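Ticket 828 - Fare gate validators rejecting transfers, Mudgway station
Opened: 7/2/18
Priority: 5
Status: Monitoring

Reported problem: Riders coming off the 29 bus from Marnden are charged a second fare at the Mudgway east gates. Same cards work fine at Evden.
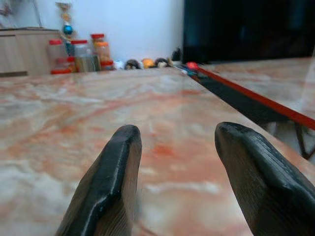 View over the tabletop

Step 1. Restarted both east gates. No change. Transfer still refused, display shows code 286.

Step 2. Checked gate clocks against the server. East gates are nine minutes fast, so the transfer window looks closed when it isn't.
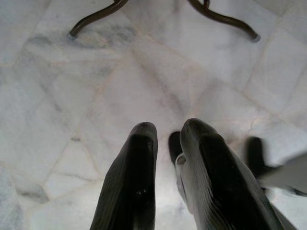

Floor, white marble with tan grout

Step 3. Set clocks by hand and tested with two cards. Both transfers accepted. Clocks had drifted again by the evening check.
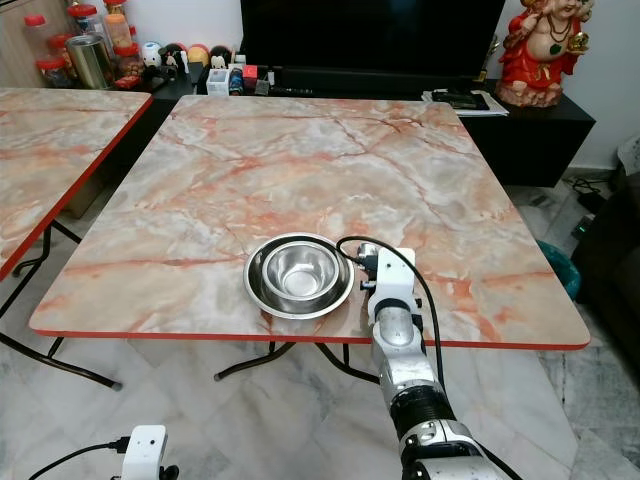 Photo: Rirevness Transit Support

Step 4. Time sync was pointing at the old server, retired in February. Changed the address on both gates and restarted - clocks now match.
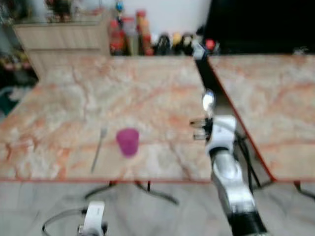
West gates had the right address already. Evden gates not touched.

Refunds for double charges go through the fare desk, not this ticket. Leave open until the gates have held time for a full week.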